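園芸機械基礎　第5回配布資料
生垣用ヘッジトリマーの点検と刃の手入れ

担当:Kuldeep Bisht
水曜クラスは実習棟に集合。手袋と保護めがねを持参すること。

1. 動力の種類
生垣の刈り込みに使うヘッジトリマーには、コード式、充電式、エンジン式がある。コード式は軽いが、延長コードを切る事故が多い。充電式は取り回しがよく、住宅地での作業に向く。エンジン式は枝の太い生垣に使うが、振動が大きいため連続作業の時間を区切る。

2. 刃の構造
上下二枚の刃が往復し、枝をはさんで切る。片刃は長い直線を一方向に刈るとき、両刃は往復で刈るときに使う。刃の間にすき間ができると枝をかみ込み、切り口がつぶれる。つぶれた切り口は乾きが遅く、そこから枯れ込むことがある。

3. 作業前の点検
・バッテリーを抜く。エンジン式はプラグキャップを外す。
・刃を留めるボルトのゆるみを確認する。
・ヤニは専用クリーナーを吹き、数分おいて布でふく。
・実習用のTitton製の機体は、安全スイッチを両手で握らないと刃が動かない。片手で動く機体は使用せず、Devendra Nigamに渡す。

4. 研ぎ方
平やすりを刃の角度に合わせ、手前から先端へ一方向に動かす。往復させない。裏面のかえりは油砥石で軽く落とす。研いだあとは刃全体に油を薄く塗る。研ぎは年に一度、12月の休眠期にまとめて行うと作業計画が立てやすい。

5. 実習区画
Drirkcombeの生垣は全長78メートル。これを班ごとに分けて刈る。上面より先に側面を刈り、裾をやや広く残す。水糸は両端の支柱に張り、たるみを直してから始める。刈りくずはシートで受け、区画ごとに集める。
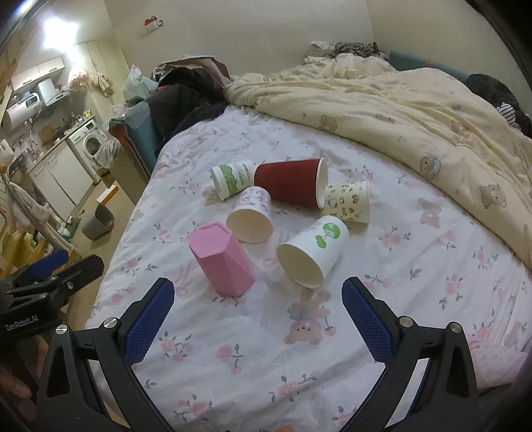 花柄のシーツの上の紙コップとピンク色の容器

6. 記録と提出
使用時間は機体ごとの記録票に書く。記録票の様式はMishra版を使い、旧様式は受け付けない。替刃の実習費は一人588円、当日集める。欠席者の補講についてはFidelina Cuervoに問い合わせること。

次回までに読むもの:教科書の「刈払機」の章、特に刈刃の種類と飛散物防護カバーの項。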